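Progress report to Brornska: mobile locksmith and car key service, Pendine depot
Prepared by Jacobus Coetzee, Arnow Auto Locksmiths
Period covered: September to December

Work done

We completed 523 call-outs in the period. Most were lost keys and lockouts, with the rest made up of ignition barrel repairs, worn door locks and spare remotes. Of these, 110 were for the Adams contract, which covers their hire vans and the pool cars kept at the Pendine yard. Adams have asked for a second key to be held for every van and we are working through the list in registration order. The older vans are finished. The newer ones need a dealer code before a key can be programmed, and the codes have been slow to arrive.

Equipment

The grant paid for the second key cutting machine and the programming tablet. Both are in use. The cutting machine was out of action for part of October while we waited for a replacement clamp, and the work was moved to the older machine in the meantime. The supplier did not charge for the part. The tablet software has been updated twice. After the second update it would not read two of the older immobiliser types, and we have gone back to the earlier version on advice from the supplier's helpline.

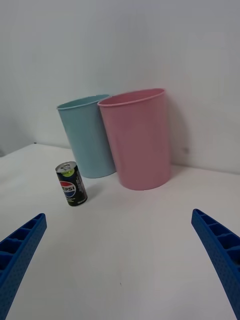 Stock control was the weakest part of the last report and has had the most attention since. Blanks, remote cases and batteries are now booked out against a job number before they leave the depot, and the van stock is checked at the end of each shift. Small parts used to travel loose in the van drawers. Plain open-topped tubs like the light blue and pink ones are cheap and do the job, with one colour kept for transponder chips and another for remote batteries, and we will fit out the second van in the same way. Wrongly cut blanks came to 34, against 40 in the previous period. Most of the waste was on laser-cut keys, where a slightly worn original gives a poor copy. The fitters have been told to cut from the code wherever the customer can provide it.

Staff and training

Our trainee has passed the non-destructive entry course and now attends lockouts alone between 8 am and 6 pm. Night calls are still covered by the two senior fitters. The immobiliser course was full and the place has been carried over to the spring.

Problems

Waiting time for out-of-town jobs is still too long, up to two hours in the late afternoon. Having only one van with programming equipment is the cause.

Next period

Finish the spare keys for Adams. Fit out the second van. Agree a price with the supplier for a second tablet and send the quote to Brornska before ordering.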